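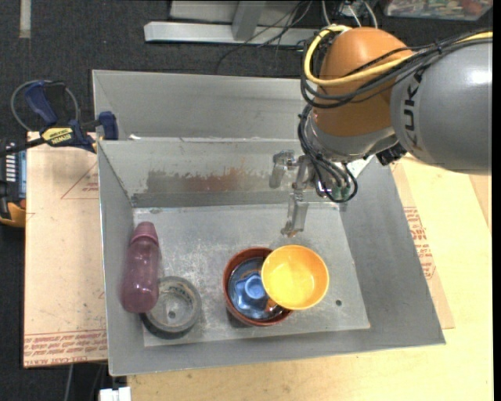 I would like to make the case for the one big bin. After 6 months of living in some 500 square feet with a partner, a bicycle and a lot of opinions about drawers, I have given up on sorting. Everything in the apartment with no obvious home goes in one metal bin, and whoever wants a thing goes and digs for it. The sloping sides are what sold me on this kind, because stuff is supposed to drift toward the middle where you can reach it. The drift is more of a suggestion. A tall bottle like the purple one will just lean on the wall with its cap up, as if it's waiting for a bus, and a bowl will climb onto another bowl and stay there at a tilt out of spite. But you can see all of it from above without opening a thing, and that's more than I could ever say for the drawers.

Home Life > Small Spaces > Storage & Stuff > The one big bin: a defense

Filed under: Clutter, Bins & Baskets, Arguments

7 min read

Anyway. The old system was a Trevis divider set, the kind with the little snap-in walls, and I spent a weekend on it. I made a compartment for batteries and one for pens. By the second week the battery compartment had a lime in it. So I want to hear from other people who have gone over to the bin, and I suppose I also want to hear from the people with label makers, since I will be hearing from you regardless.

– posted by lintcollector, May 2, 2023

---

soupladle_west

Present, and I own two label makers. One is for labeling the other one.

My issue with this is the bowls. A bowl is a thing with a home! The home is "with the other bowls." I can accept a bin for orphans, things like a single shoelace or the key to a lock you no longer own. But once you start throwing perfectly placeable dishes in there, you don't have a catch-all, you have a second kitchen with no shelves.

---

lintcollector

The bowls hold the small stuff. That's what they're for. The red-brown bowl has things in it, look. The yellow one is empty, I grant you. The yellow one is on standby.

---

soupladle_west

So you have containers inside the container, to keep the contents apart from the other contents. I believe the word for that is sorting.

---

lintcollector

I came here for support.

---

gravelpit

I've had a bin like this by the back door for years and I'm on your side, with conditions.

Condition one is depth. Too deep and the bottom becomes a historical record. Mine comes up to my knee and I have not seen the floor of it since we painted the hall. Get a shallow one.

Condition two, no liquids. I don't care how good the cap is. I had a bottle of dish soap go over in mine and every single thing in there was extremely clean for a month, including a deck of cards.

Condition three, nothing sharp. You are going in there with a bare hand, in the evening, in a bad mood.

---

tuesdaycasserole

Seconding no liquids. A bottle that's leaning is a bottle that's thinking about it.

What I'd really like to talk about is the noise. We had a metal one and my husband would look for the tape measure after ten at night. It sounded like somebody falling down a fire escape with a tray of silverware. We switched to a Rellomix soft tub, canvas sort of thing with handles, and the marriage improved. It slumps, though. You put one heavy thing on one side and the whole tub lies down like a dog.

---

gravelpit

Put a dish towel in the bottom. Metal bin, towel, done. You don't need the slumping tub.

---

tuesdaycasserole

Tried the towel. The towel became one of the things in the bin. It was at the top within a day and I still couldn't tell you how.

---

halfadozeneggs

Does anyone else find the bin only works for the person who did the dumping? I know where everything is in mine because I remember throwing it. My roommate regards it as a swamp. She bought a second pair of scissors, then a third, and all three are in there now, having presumably found each other.

I'd also say a big open bin invites guests to contribute. We had people over in November and the next morning it contained a corkscrew that isn't ours and a very nice glove.

---

soupladle_west

Scissors. In the bin. See gravelpit's condition three.

---

halfadozeneggs

They're kids' scissors. They couldn't cut a sandwich.

---

porchlight_ohio

I'm going to be the unpopular one. I tried the one big bin and it cost me money. I bought a fancy steel one from Ullska for $60, and then over the summer I spent at least that much again rebuying things that were in it the whole time. Tape, mostly. Tape is the worst because it's round and goes flat against the bottom and then something sits on it. I see a gray ring in yours that might be tape and there's already a bottle up against it. Give it a week and you'll be at the hardware store buying another one.

What I do now is hooks. A strip of hooks on the inside of the closet door. Tape goes on a hook. Scissors go on a hook. Anything with a hole in it goes on a hook, and anything without a hole has to justify itself.

---

lintcollector

Renting. Can't drill. The lease has a whole paragraph about it and it's the only part written in a friendly tone, so I assume it's a trap.

---

porchlight_ohio

Stick-on hooks?

---

lintcollector

The stick-on hooks are in the bin.

---

gravelpit

The small holes in the bottom are a good feature, by the way. I can see a couple in that one. Mine has none, and every few months I tip it out and get a half cup of grit, rice and what I hope is pepper. With holes you can at least shake some of it through onto the floor, where you can ignore it in the usual way.

---

mrs_overdue

Or things go through the holes. I lost an earring back that way. I think. I've been blaming the hole for so long that I'd be embarrassed if it turned up somewhere else.

For what it's worth I think both camps have this wrong and the problem is the amount. One winter I emptied our catch-all onto a sheet and wrote down every item, because I was home sick and had watched all the television. There were 122 things in it. I'd have guessed thirty. A good chunk of it was the plastic tags that come on bread. I kept what I could name a use for and the rest went, and since then we have used a bin, a plain bin, and it's been fine. You could put what I have left in a hat.

---

soupladle_west

This is the most sensible post in the thread and I notice it involved a list.

---

mrs_overdue

It was on the back of an envelope. The envelope was from the bin.

---

tuesdaycasserole

Can I ask what the blue thing is in the bowl? The star-ish one with the knob on top. I have been looking at it over lunch. My mother had a sink stopper a bit like that and I've wanted another one ever since.

---

halfadozeneggs

I had it down as some kind of lid. Or a toy.

---

gravelpit

Tap handle.

---

lintcollector

This is what's good about the bin. In a Trevis divider it would have needed a compartment, and I would have had to decide what it was before I was allowed to put it down. In the bin it can just be blue.

---

soupladle_west

You are describing the exact reason my mother-in-law's garage can't be entered from the front.

---

porchlight_ohio

Question for gravelpit, how shallow is shallow? I'm weakening slightly. I still have the Ullska, it's holding up a plant.

---

gravelpit

Forearm. If you can touch the bottom with your fingertips without your elbow going in, it's a keeper. Anything past that and you'll start leaning over it and talking to yourself.

Color helps too. Yellow and purple things you'll find in no time. Gray things in a gray bin, well, good luck. I painted the handle of my screwdriver orange and it's the only tool I've never had to replace.

---

porchlight_ohio

That I like. I may paint the tape.

---

halfadozeneggs

There's a noodle place near us called Lục that keeps its takeout stuff in one big tub by the register, forks and napkins and sauces and chopsticks all in together, and the guy pulls out exactly what you need every time without looking. I've never once gotten two forks. I think about that man whenever I'm in our bin up to the shoulder.

---

mrs_overdue

That's four kinds of thing, though. Anybody could run a bin with four kinds of thing.

---

halfadozeneggs

I couldn't.

---

lintcollector

Update, sort of. My partner has read this thread and sides with soupladle_west on the bowls. We have agreed that the yellow one goes back to the kitchen and the other one stays, on the grounds that it's "doing something." The purple bottle is under discussion. I've ordered a smaller bin to go next to the first one for things I need in a hurry.

---

soupladle_west

What are you going to call the smaller one?

---

lintcollector

I'm not labeling it.

---

tuesdaycasserole

Put a towel in the bottom.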